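Re: Laundry, are we there yet?
3 October 2022
Teodor Kubiak

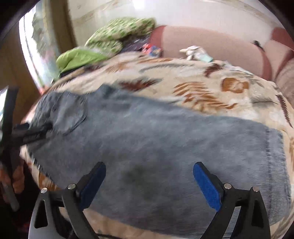 Jeans on a printed blanket, one gripper open above them, a second at the cloth on the left.

Bartosz, thanks for the long message. I've cut it down to the parts I want to answer.

Bartosz Jabłońska wrote:
> I've now read the Flakenik report twice and I still don't see why
> folding is treated as the hard part. A shirt has a known shape. You
> find the corners, you bring them together, you're done. Our people at
> Prulletti had a fixed arm folding hand towels two years ago, and it
> did fine with an ordinary camera over the table. If a towel works,
> a pair of pants is a towel with a slit in it. I would put the money
> into sorting, where a machine could save a household real time.
>
> Also, does anyone have numbers from a real home? Everything I've
> seen was done on a white table.

On the towel. I remember that demo, and it was good work. But every towel started out flat and in the same place. Ask the same arm to take one from a heap and it has to find a corner first, and the corner is usually underneath. Most of the time in folding goes into getting the thing flat enough to fold.

Pants are worse than towels. The two legs lie on top of each other and the fingers have to decide how many layers to take. With denim you can pinch one layer or you can pinch two, and from above those look the same. The hem is stiff and thick and the fabric next to it is soft, so a grip that holds one will slide on the other. Pockets bunch up. Anyone who has folded a pair knows to give it a shake and run a flat hand down the leg. A two-finger gripper has no flat hand. It can drag, and when it drags on a bedspread the bedspread comes too.

That is my other trouble with the white table. At home people fold on the bed or the sofa, on top of something with a pattern on it. Faded denim against a leaf print is not too bad for finding the outline. A flowered blouse on the same blanket would be another matter, and I would not trust any of the programs I've tried to tell me where the sleeve ends.

You asked for numbers from a real home. I have a few, all from Farura, which kept a log of its trials. They are for hand-held grippers with a person doing the steering, so take them as an upper limit for what a machine would do alone with the same fingers. They logged 1,210 grasps on clothing. In 181 of those the fingers closed and came away with nothing, or with the wrong layer. That is with a human being choosing the spot. Small items did better than I expected. Jeans and bed sheets did worst, and the log does not split those two apart, so please don't ask me which was the bigger problem.

Of the misses I looked at myself, the usual cause was coming in too steep. The tips push the cloth down into the mattress and it springs out as they close. Coming in low along the surface helps, and so does a second gripper to hold the cloth while the first one works. I'd call the second one necessary for anything longer than a T-shirt.

Sorting, I half agree. Picking by color is easy enough once each piece is held up by itself. But you are back at the heap, with two socks stuck inside a pillowcase. Czerwiński tried it with a bin of mixed wash and ended up paying a person to separate the pieces before the machine saw them. I don't count that as a saving.

So my answer to the subject line is no, not for a household. For a laundry that does the same sheet all day, yes, and that has been true for a long time with much simpler machines than the ones we argue about here. I would still put money into grasping before sorting.

If you have the settings from the Prulletti towel work, mainly the closing force and the finger pads used, I'd like to see them. I can send the Farura log to anyone who writes to me off list. It is a plain table with 6 columns and the headings are in Polish.

Teodor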